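Ticket: Folded white tees coming out over width, stack leans in shelf bins
Queue: Garment Finishing / Folding
Site: Baysal, upstairs finishing room
Product: Mekine plain white tee, adult sizes
Priority: Normal
Status: Resolved, monitoring

Reported issue

Finished folds of the Mekine white tee do not fit the Gornix shelf bins. The bin takes a fold up to 9 inches wide. Folds from the last two cartons measure between 9 1/4 and 10 inches, and the extra width is always on the same side. When tees are stacked, the stack leans toward the thick side and slides once it gets above bin height. The store has sent back one carton of 100 for refolding.

Colored tees from the same supplier, folded at the same table, fit the bins. Only white is affected.

Environment

Table: long folding table, pale top, against the wall. Top is smooth and has no mat.
Method: lengthwise fold first (side and sleeve in, then the other side and sleeve), then hem end up, then collar end over.
Fold board: not in use for this product. The Jatix board on site is cut for polo shirts.
Prep: tees arrive bulk packed, get steamed on a rail, then go to the table.

Update 1

Asked for measurements at each stage instead of only at the end. Results from the first sample set, taken in the morning:

After first side in: correct.
After second side in: strip is correct at the hem, 1/2 inch over at the chest.
After hem end up: folded section is square and on size.
After collar end over: over width, one side high.

The error is already there in the lengthwise strip and shows up only when the collar end comes over. The hem end is good in every sample. This rules out the last fold as the cause and points to the shoulder and sleeve area.

Update 2 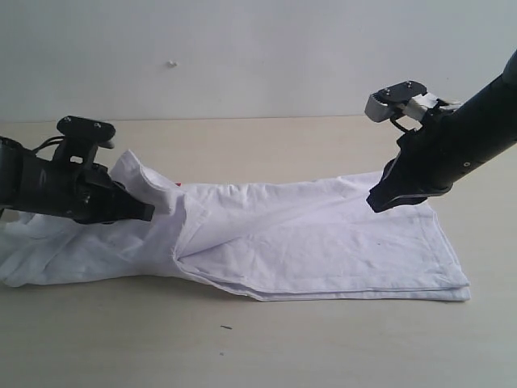 White garment in a long strip, right portion folded flat, left portion still loose.

The right portion matches the measurements in Update 1. It lies flat as a rectangle, the hemmed edges are clean, and the layers can be seen along the bottom and right sides. The faint diagonal wrinkles across it are cosmetic and would not add width.

The left portion is the area to look at. Fabric is crumpled, it is bunched into a peak near the middle left, and one layer overlaps another along a diagonal. If slack like that is still present when the end comes over, it gets trapped inside the fold and has to go somewhere. In our samples it goes to the side. Opened six rejected tees from the returned carton and found a sleeve lying at an angle inside each of them, with the loose cloth pushed to the thick side.

Update 3

Why white only. Compared one white and one navy tee from the same size run.

Body width: same.
Body length: same.
Sleeve length: same.
Fabric: white is noticeably lighter and clings to itself after steaming. Navy slides flat when the side is brought in.

Checked the steaming step. White tees were going from the rail to the table within a minute or two. Navy tees had been hanging through the break, so they were cool and dry by the time they were folded. That was a scheduling accident and had been the routine since December.

Tests run

Test A: white tee, straight from steamer, usual method. Over width in 3 of 3.

Test B: white tee, left hanging until cool, usual method. Better. Sleeve still caught at an angle on one of 3, final width just over 9 inches.

Test C: white tee, left hanging until cool, collar end smoothed outward from the center before any end fold. All within 9 inches. Stack of ten stands level.

Test D: same as C but straight from steamer. Within width, but the smoothing had to be repeated and took nearly twice as long. Not worth doing for a full carton.

Test E: Jatix polo board. Too wide for this bin size. Not pursued.

Resolution

Method for the Mekine white tee changed as follows.

1. Hang after steaming until cool to the touch.
2. Lay face down, sides and sleeves in as before.
3. Check that both sleeves run parallel to the long edge.
4. Smooth the collar end from the center out toward the shoulders. No peaks, no diagonal overlap.
5. Hem end up, then collar end over.
6. Measure the first tee of each carton at the thick side.

If step 4 does not clear the slack, open the sleeve fold and redo it. Pressing down on the bunched area only moves the cloth sideways and brings the fault back.

Follow-up

Ran one carton of 125 with the new method. Four rejects, all with a sleeve folded short, none over width for the original reason. Store confirmed the carton went into the bins without refolding.

Returned carton has been steamed and is on the rail. It will be folded after the break at 2:30 p.m. and sent with the next delivery.

Open item: the Baysal instruction card still shows the old order with no smoothing step. Card to be replaced — the existing one is laminated, so a correction by pen will not hold. Leaving this ticket in monitoring until the new card is on the wall and one more carton has been measured.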